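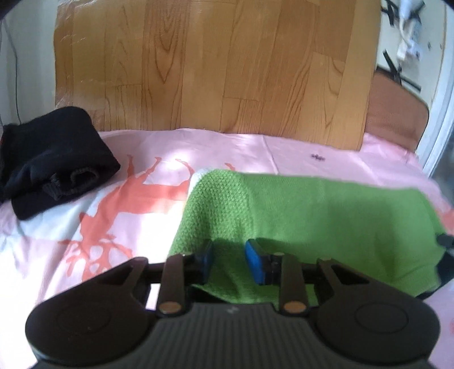
Green knit, folded, on a pink and white printed sheet.

Print this page | E-mail this page

Tollton Candidate Forums and Voter Guide
Progress report to the Esposito Fund, second period
Prepared by Gemma Bloxham, project coordinator

Where we are up to

The first report ended with the sentence "we expect the candidate list to be settled by the time you read this." It was not. Two people nominated for the wrong ward, one withdrew to support his brother-in-law and then un-withdrew when they fell out over the pool, and the returning officer extended her office hours to cope. The list is now closed. We have 54 candidates across the shire, which for a council that spent the last term complaining that no one takes an interest seems a healthy number.

Your grant pays for a printed voter guide, a forum in each ward and a small amount of follow-up after the count. The guide is at the printer, two forums have been held (Teritz and Westine) and the Tollton town forum is booked for May. We are behind on the follow-up design and ahead on nothing, but I am told by Dean Tapley, who has run these before, that this is the normal shape of things.

The voter guide

Every candidate got the same five questions and the same limit of 100 words per answer. We thought the limit was generous. One sitting councillor returned an answer on rates that ran to three pages with a footnote, and asked that it be considered in the spirit of the limit. We considered it and sent it back. Another answered all five questions with "See previous." We rang to ask previous to what, and are still waiting.

Questions covered rates, roads, the library hours, the saleyards site and what the candidate would do if they lost a vote they cared about. The last was Đức Hà's idea and has produced the best reading in the guide. Most people say they would accept the decision and keep working for their community. A few say what they would do, and those are worth the cover price, or would be if there were one.

All answers appear as supplied, spelling included. We offered each candidate a proof. Several corrected other people's grammar in theirs, having apparently compared notes in the car park. Those who sent nothing have a blank box with their name above it, and the blank boxes have generated more phone calls than everything else combined. Three were filled within a day of the proofs going out.

Forums

Teritz drew 68 people to a hall with a very good urn and a very poor microphone. Jamie Sugden chaired. The format was two minutes each, then questions from the floor drawn out of a bucket, with no statements disguised as questions. Jamie enforced this by asking "and the question?" at the thirty-second mark, which became something of a singalong by the end of the night. The saleyards took up most of the second half. No candidate would say they supported the sale and no candidate would say they opposed it, although several were passionate about the process.

Westine was a smaller crowd and a crosser one. The sealed road stops at the ward boundary, as people there will tell you before you have your seat belt off. We had allowed ten minutes for roads and gave up on that at about the forty-minute mark. One candidate arrived with his own bell, to be rung when others went over time. It was looked after for him at the door.

Feedback forms from both nights are typed up and attached separately. The common complaint is that the answers were too vague, followed closely by the complaint that the chair was too strict. We intend to do nothing about the second.

Things that went wrong

The first mail-out of forum notices went to the Westine list with the Teritz hall on it. We caught this when a woman rang to ask why she should drive an hour to hear people she could not vote for. A corrected notice went out the next morning. The extra postage came out of our contingency line and not out of the grant.

We also had to reschedule the town forum once. The first booking clashed with a campaign launch in the same building, and while both sides were polite about it, a non-partisan forum cannot really be held under someone else's balloons.

Tatsuya Amano, who is laying out the guide, lost a weekend to a file of candidate portraits sent in at every size from postage stamp to billboard. He has asked that the next guide specify dimensions. It will.

Money

Spending is within budget. The only line over is printing, by $389, owing to the extra pages needed for a longer ballot than anyone forecast. We propose to cover this from the hall hire line, as the Westine hall would not take our money. We tried twice. If you would like this variation signed off formally, a reply by e-mail will do.

What happens next

The guide goes to letterboxes as soon as it is back from the printer, with spare copies at the library and both general stores. The town forum has the largest field and will need a different format, as two minutes each would see us through to breakfast. Jamie favours splitting the night by ward. Dean favours drawing lots. They have each sent me a long e-mail about it and I would be glad of your view, particularly if it is short.

After the count we will ring a sample of households to find out whether anyone read the guide. The script is in draft and Đức is testing it on relatives, who have so far been very kind about the guide and a bit less so about being rung at dinner time.

The next report will come once the results are declared, plus however long the recount takes.

Gemma Bloxham
Tollton

Print | E-mail to a friend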